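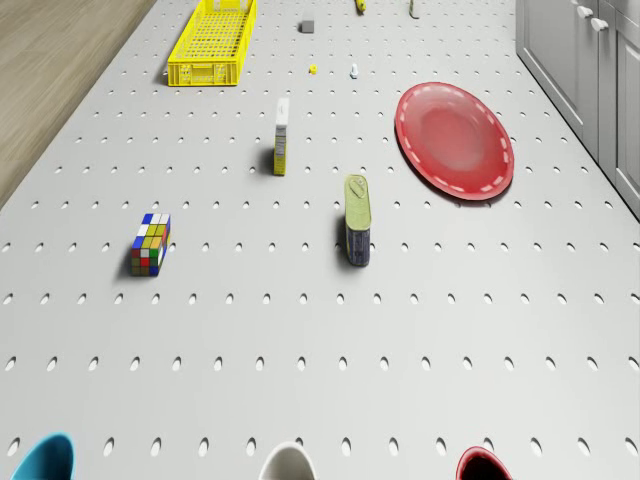 Adton starts simulated tabletop runs for sorting arm

By Brock Lachance
September
14 shares | 3 comments

A small automation firm in Borken has begun collecting practice examples for its sorting arm inside a computer simulation, before any more time is booked on the real machine.

Adton, which makes handling equipment for parcel depots and shop stockrooms, said the work began early this month. Staff steer a simulated arm with a hand controller and carry out short tasks on a virtual table, such as putting a puzzle cube in a crate or moving a tin on to a plate. Each attempt is recorded and later used to train the software that will run the arm without a person at the controls.

The table is a pale board with rows of small slots. The things set out on it include a yellow crate, a red plate, a tall narrow box and a rectangular tin, along with some much smaller pieces near the far side. Their places are changed between attempts so that the software does not simply learn one layout.

The company is aiming for 400 usable attempts at each task. It has 12 tasks on its list and expects to add others once the first group has been checked. By the end of last week 132 attempts at the crate task had been accepted.

An attempt takes about 60 seconds, according to the team. Those in which the item is dropped are kept in a separate folder, and may be used later to teach the system how to recover from a mistake. Attempts where the operator stops halfway are deleted.

The simulation was built with Daneshvar, a software studio that has worked with Adton on two earlier projects. Its staff set the weight and grip of each object by hand. Small pieces have caused the most trouble so far, as they tend to slide out of the simulated fingers when picked up at an angle, and the settings for these have been changed several times.

Training on the first batch will start when the crate task is complete. The software will then be tried on a real arm at the firm's Ornska workshop, using similar household items on a bench. Adton has not said when the system might be offered to customers.

The firm is looking for two more part-time operators for the evening shift. No experience of robotics is needed and training is given on site.

Related items
Ornska workshop to get second loading bay
Parcel depot trials quieter conveyor belts
Evening bus to Borken business park extended
Daneshvar moves to larger offices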